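2/25/19

朝から把持開始判定(Ernum)の続き。先に結論だけ書いておくと、指のマスクは入れたほうがいい。ただし入れる場所を間違えるとかえって悪くなる。午前中いっぱいその「かえって悪くなる」ほうをやっていたので、自分用にも、あとで同じところを触る人用にも、ちょっと長めに残しておきます。

## 前回からの続き

Vamodwoodの木目テーブルのデータで、Ernumが何もないところで「閉じろ」と言い出す件。Kilstead側の無地の天板で録った分だとほとんど出ないのに、こっちの机だとぽろぽろ出る。前回のメモでは「木目のせいでは?」とだけ書いて帰ってしまっていて、今朝読み返して自分で自分にがっかりした。もうちょっと何か書いておいてほしかった……。

で、まず生のクリップを眺めるところから。Songで切り出す前が842本、切り出し後に残ったのが838本。落ちた分はタイムスタンプが途中で戻っているやつで、これは前からわかっている記録側の不具合だから今回は気にしない(直したいけど今日じゃない)。残ったほうを誤発火のスコア順に並べて、上からひたすら見ていった。

見ていて気になったのは、対象がまだ画面の端のほうにあって、指の間が机だけ、という場面がやたら上位に来ること。接近の途中の、いちばん退屈なあたりです。
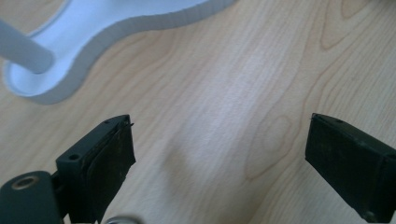 指の間は木目だけ。対象は左上の青白い台のようなもの、グリッパは開。

で、こういう場面でErnumのスコアが上がってしまう。人間が見れば、指の間に何も挟まっていないんだから閉じる理由がない。でもネットワークの気持ちになってみると(なってみるのが大事!)、指の間にはけっこういろいろある。木目が涙形に閉じているところは輪郭がはっきりしていて、中にさらに小さい楕円まで入っている。低解像度に落としたらもう小さい部品みたいなものだと思う。それから真ん中を斜めに走る反射の帯。明るくて、境目がぼやけていて、白っぽい物体の上面と色がわりと近い。学習データに白っぽい対象が多いことを考えると、反射を物の面だと思っていてもおかしくない。

つまり疑うべきは三つあって、木目の輪郭、反射、それから指そのもの。指を入れたのは、左の指の内側のパッドの縁がガタガタしているから。先端からはみ出した黒い切れ端みたいなのも写っている。パッドの見た目がデータの録り方と一緒に偏っていると、Ernumが「このパッドの見え方なら閉じる」みたいな変な近道を覚えている可能性がある。前に別の判定器でまさにそれをやらかしたので、今回は最初から候補に入れた。

## やったこと その一:指マスク

最初に試したのは、両方の指を単色で塗りつぶしてからErnumに入れる方法。カメラと指の位置関係は、開き幅が決まればほぼ決まるので、開き幅からマスクの形を引いてくるだけで済む。実装はすぐ終わった。気分がよかった。

結果はひどかった。

誤発火は減ったのに、本当に閉じるべきところでも発火しなくなった。しばらく学習率とかを疑って時間を溶かしたあと、マスク後の画像をちゃんと開いて見たら、把持直前の対象の端がマスクに食われていた。マスクを少し太らせてあったから、対象が指に寄ってきた瞬間、いちばん大事な接触まわりの画素が塗りつぶされていたわけです。そりゃ発火しない。画像を先に見ろ、と前のノートにも書いてあるんだけど、書いた本人が守っていない。

それで、マスクを太らせるのをやめて、さらに塗るのを指の上面と根元側だけにした。内側のパッドの面は残す。パッドの面を残すと、さっきの近道疑惑が残ってしまうんだけど、そこは塗るかわりに明るさとノイズを学習時にランダムに振ることにした。パッドの汚れやよれ方を当てにできないようにするだけなら、これで足りるはず。

この版で学習し直したら、閉じるべきところの発火はちゃんと戻ってきた。誤発火もマスクなしより少ない。ただ、スコア順の上のほうは相変わらず似たような場面が並んでいて、指だけの問題じゃないことはわかった。

## やったこと その二:木目と反射を別々に消す

次は机側。木目と反射を一緒に消すとどっちが効いたのかわからないので、別々にやる。

木目のほうは、机の領域に方向つきのぼかしをかけて、細い線だけ薄くした。明るさのムラはそのまま残る。反射のほうは逆で、低い周波数の明るさ成分を引いて、線は残す。どちらも対象の領域には触らないように、対象の手描きマスクを使っている。手描き! なので全クリップは無理で、誤発火の上位から抜き出した分だけでの比較です。ここは読むときに割り引いてください。

あと、フレームはもともと8フレームおきに間引いて入れているんだけど、反射を引くときだけ間引く前の列で低周波成分を推定した。間引いたあとだと、カメラが動いたときに反射の位置が飛んで見えて、引き算の跡が縁に残る。最初それに気づかず、縁に変な輪が出て「新しい誤発火だ!」と一人で盛り上がっていた。自分でつけた輪でした。
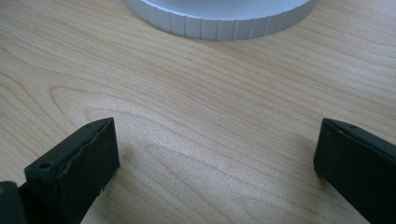
結果の話に戻ると、木目を消した版はほとんど変わらなかった。これは正直予想と違った。木目が輪になっているところなんていかにも怪しいのに、線を薄くしてもスコアはほぼそのまま。いっぽう反射を引いた版はスコアがすとんと落ちた。見ていて気持ちがいいくらい落ちる。seedは2つで回して、どちらも同じ傾向。seedをもっと増やすべきなのはわかっているけど、傾向がここまで揃っているなら今日の判断には足りると思う。

というわけで、前回の「木目のせいでは?」は、いまのところ外れ。Kilsteadの天板で出なかったのは、無地だからというより、つや消しだからだったんじゃないか、という読みに変えます。無地でつやのある天板のデータがあれば一発で切り分けられるんだけど、手元にない。Kilsteadのほうに聞くだけ聞いてみる。

## もうひとつ気になっていること

対象が画面の上の端で切れているとき。指が手前で開いていて、丸い物の縁だけが上に覗いているような場面だと、Ernumから見えている対象の手がかりがすごく少ない。縁に細かい刻みがあるような物なら、まあ縦筋が並んでいるのは見える。でも上面は外に出ているから、形としては弧が一本あるだけ。そこへ手前側に明るい反射のかたまりがあると、目立つのはどう考えても反射のほうなんですよね。

これを考えると、反射を消すだけで本当に直したことになるのか、ちょっと怪しい。「対象がよく見えていないときに、かわりに目立つものに飛びつく」という性質は残ったままで、たまたま今の机では飛びつく先が反射だった、という話かもしれない。机の上に白い紙でも一枚あったら、そっちに飛びつく気がする。

試したいのは、対象がどれくらい画面に入っているかを補助の出力として一緒に学習させること。入っている割合が小さいときは把持開始のスコアを下げるように効かせる。手で閾値を決めて掛け算するのがいちばん簡単だけど、それをやると対象が大きくて常に端で切れる場合に永遠に閉じなくなるので、掛け算はやらない。過去に一度やって、大きいトレーの前でグリッパがずっと待っている動画ができた。あれはあれで味があった。

## 推論時にどうするか

今日の反射の引き算は未来のフレームも使っているから、そのままでは実機に載らない。案は今のところこんな感じ。

- 過去側だけの移動窓で低周波を推定する。遅れが出るので、接近が速いときに不安
- 学習時に合成の反射をランダムに重ねて、Ernumのほうを鈍感にする。推論時は何もしない
- レンズの前に偏光フィルタ。効くとは思うけど、これまで録った分が全部救われない

個人的には二番目がいい。推論側に部品が増えないし、これまで録ったデータがそのまま使える。合成反射は、境目がぼやけた斜めの帯と、もう少し丸いかたまりの二種類から始めるつもり。色はやや青白いほうに寄せる。ここの照明だと白い物も反射もそっちに転ぶので、真っ白を重ねると簡単すぎる反射になってしまう。

偏光フィルタも、原因の確認用としてなら一度つけてみる価値はあるかも。フィルタありで誤発火が消えて、木目はそのまま見えている、となれば反射説はだいぶ固い。

## 細かいメモ

- 指マスクの新しい版はパッド面を塗らない。古い太らせ版の設定がまだ既定値になっているので、学習を回す前に必ず確認。戻し忘れた場合、把持直前の再現率がいきなり落ちるのですぐわかる
- Songの切り出しで、開き幅の値が欠けているフレームは直前の値で埋めている。指マスクが開き幅頼みになったので、欠けが長く続くとマスクがずれる。今日見た中では困るほどのものはなかったけど、ログに警告を出すようにした
- 左の指のパッド、縁が波打って、ところどころ浮いているように見える。データの見た目を変えたくないので、合成反射の実験が終わるまでは触らないでください。替えるならいつ替えたかをここに書く
- スコア順の一覧は共有の場所に置いた。サムネイルが小さくて見づらいのは知っています、直します
- 手描きマスクを手伝ってくれる人、いつでも歓迎! 縁が刻みになっている物は刻みを一本ずつなぞらなくていいです。外側の弧だけで十分

## 次

合成反射を入れた学習を今夜から回す。設定は指マスク新版+合成反射、seedは今日と同じもの。比較用に、合成反射なしで画像全体の明るさだけ振る版も一緒に。明るさを振るだけで同じくらい効くなら、帯だのかたまりだのを作る手間は要らないので。

補助出力のほうはラベルをどう作るかがまだ決まっていない。対象が画面の外にどれだけ出ているかは画像だけではわからないから、クリップ全体で対象がいちばんよく見えているフレームを基準にして、そこから面積比で出すしかなさそう。でも近づくと大きく写るので、単純な面積比だと距離と混ざる。うーん。手先の軌跡から距離を補正すればいけるかもしれないけど、そこまでやるなら4月の録り直しのときに広角側のカメラも同期して録っておきたい。

学習を投げる前に、既定値がほんとに古いままか確認 → 古いままだった。直してから投げました。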